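겨울 안개 속을 걷는 즐거움, 펠로드소프에서 케슬레이크까지

12월 14일 화요일 | 글쓴이 오헤마 오포리
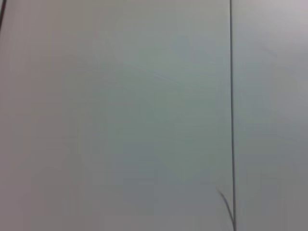 저는 안개를 정말 좋아합니다. 맑은 날 산책도 물론 좋지만, 아침에 커튼을 열었는데 건너편 지붕이 안 보이면 그때부터 마음이 들떠요. 물 끓이면서 벌써 양말을 고르고 있습니다(두꺼운 모직 양말 위에 얇은 걸 하나 더, 이게 제 방식이에요). 오늘도 그랬습니다. 일곱 시 반쯤 펠로드소프 집을 나서서 둑길을 따라 케슬레이크까지 걸었어요. 평소 같으면 두 시간이면 넉넉한 길인데 오늘은 세 시간 가까이 걸렸습니다. 자꾸 멈춰 서서 그래요!

안개가 끼면 소리가 달라진다는 얘기를 예전에도 쓴 적이 있는데, 오늘은 그게 유난했습니다. 둑 아래 물길에서 오리가 날개를 터는 소리가 바로 귀 옆에서 나는 것 같았고, 반대로 큰길의 차 소리는 하나도 안 들렸어요. 개 한 마리가 멀리서 짖었는데 방향을 도무지 알 수가 없었습니다. 왼쪽인가 싶어 돌아보면 오른쪽이고, 그러다 결국 개는 못 만났습니다.

펠로드소프를 벗어나면 처음 나오는 것이 옛 수문입니다. 돌에 1804라고 새겨져 있는데 이끼 때문에 마지막 숫자는 손가락으로 더듬어야 읽혀요. 저는 여기를 지날 때마다 꼭 한 번씩 만져 봅니다. 오늘은 돌이 얼음장 같아서 장갑을 도로 끼는 데 한참 걸렸네요. 수문 옆 버드나무는 지난봄에 가지를 짧게 쳐 놓았는데, 그 뒤로 새순이 빗자루처럼 빽빽하게 올라왔습니다. 안개 속에서 그게 불쑥 나타나면 진짜 사람이 서 있는 줄 알고 놀랍니다. 오늘도 인사할 뻔했어요.

수문에서 작은 다리까지는 길이 곧고, 그다음부터 슬슬 진흙입니다. 이 구간은 장화를 신을까 등산화를 신을까 늘 고민인데, 저는 이번 겨울부터 장화 쪽으로 완전히 넘어왔어요. 발목은 좀 헐렁해도 물웅덩이를 돌아가지 않고 그냥 첨벙첨벙 지나갈 수 있다는 게 이렇게 신나는 일인지 몰랐습니다. 어른이 되고 나서 웅덩이를 너무 오래 피해 다녔나 봐요. 다만 장화를 신고 울타리를 넘는 건 여전히 서툽니다. 체섹 농장 쪽 울타리는 발판 하나가 빠져 있으니 혹시 가실 분은 오른발부터 올리세요.

체섹 농장은 5월에 왔을 때와 전혀 다른 곳 같았습니다. 그때는 산사나무꽃이 울타리를 온통 뒤덮어서 걷는 내내 그 달큰하고 조금 비릿한 냄새가 따라왔거든요. 지금은 가지마다 거미줄만 남았는데, 거기 물방울이 조르르 맺힌 모습이 또 기가 막힙니다. 안개 낀 날이 아니면 거미줄이 이렇게 많은 줄도 모르고 지나갔을 거예요. 문기둥에도, 철사에도, 마른 어수리 줄기에도 다 걸려 있습니다. 어수리는 죽은 줄기가 우산살처럼 꼿꼿이 남아서 겨울에 더 잘 보이는 풀이라, 저는 한여름의 흰 꽃보다 이쪽을 더 좋아해요.

그리고 붉은날개지빠귀! 이게 오늘의 가장 큰 수확입니다. 농장 뒤편 산울타리에서 가느다랗게 '시이' 하는 소리가 나길래 숨을 죽이고 서 있었더니, 한 마리가 두어 걸음 앞 가지에 내려앉아 열매를 쪼아 먹었어요. 눈 위의 크림색 줄무늬까지 또렷했습니다. 맑은 날에는 제 그림자만 보고도 날아가 버리는 녀석들인데, 안개가 저까지 숨겨 준 모양이에요. 보온병을 꺼내고 싶은데 움직이면 날아갈까 봐 팔이 저릴 때까지 그대로 있었습니다. 결국 제가 재채기를 해서 다 끝났지만요.

농장을 지나면 언덕이라고 부르기도 민망한 오르막이 하나 있습니다. 날이 좋으면 꼭대기에서 케슬레이크 교회 탑이 보이는데 오늘은 당연히 아무것도 안 보였어요. 그래도 그 벤치에 앉아 차를 마셨습니다. 생강을 얇게 저며 넣고 꿀을 한 숟갈 탄 홍차인데, 찬 공기 속에서 마시면 집에서 마실 때와 맛이 완전히 다릅니다. 귤도 두 개 까먹었고요. 차가워진 귤은 왜 그렇게 맛있을까요? 껍질은 주머니에 넣어 왔더니 지금 외투에서 귤 냄새가 솔솔 납니다.

길 찾기가 걱정된다고 물어보시는 분들이 있어서 적어 둡니다. 저는 안개 낀 날에는 아는 길만 걷습니다. 이 둑길은 물을 왼쪽에 두고 가기만 하면 되니 마음이 편해요. 종이 지도와 나침반은 늘 가방에 있고, 밝은 노란색 조끼도 꼭 챙깁니다. 케슬레이크 들어가기 직전에 차도를 따라 걷는 구간이 짧게 있는데 거기서는 조끼를 입고 손전등도 켭니다. 장갑은 여벌이 있으면 좋아요. 안개는 비보다 얌전해 보여도 한 시간만 걸으면 털장갑이 푹 젖거든요. 머리카락도요. 오늘 마을에 도착해서 가게 유리에 비친 제 앞머리를 보고 한참 웃었습니다.

케슬레이크에서는 늘 가는 찻집 프라카치에 들렀습니다. 오늘의 수프는 파스닙과 사과였는데, 달콤한 맛 뒤에 후추가 톡 올라와서 한 그릇 더 먹을까 진지하게 고민했어요. 빵 끝부분을 주셔서 더 좋았고요(저는 빵은 무조건 끝부분입니다). 창가 자리에 앉아 젖은 장갑을 난방기 위에 올려놓고 있으니 안개가 조금씩 걷히더군요. 길 건너 우체통이 먼저 보이고, 그다음에 주목나무, 맨 나중에 교회 탑이 나왔습니다. 걷히는 게 아쉬우면서도 넋을 놓고 봤어요.

돌아올 때는 27번 버스를 탔습니다. 걸어서 돌아올까도 했는데 수프를 먹고 나니 다리가 말을 안 듣더라고요. 버스 이층 맨 앞자리에 앉으면 둑길이 내려다보이는데, 아침 내내 걸은 길이 그렇게 짧다니 조금 억울했습니다.

다음에는 체섹에서 북쪽으로 빠지는 갈대밭 길을 걸어 볼 생각이에요. 해 뜨기 전에 출발해서 찌르레기 떼가 잠자리에서 날아오르는 걸 꼭 보고 싶습니다. 그 길을 겨울에 걸어 보신 분이 있으면 진흙이 얼마나 깊은지 댓글로 알려 주세요. 장화는 준비되어 있습니다!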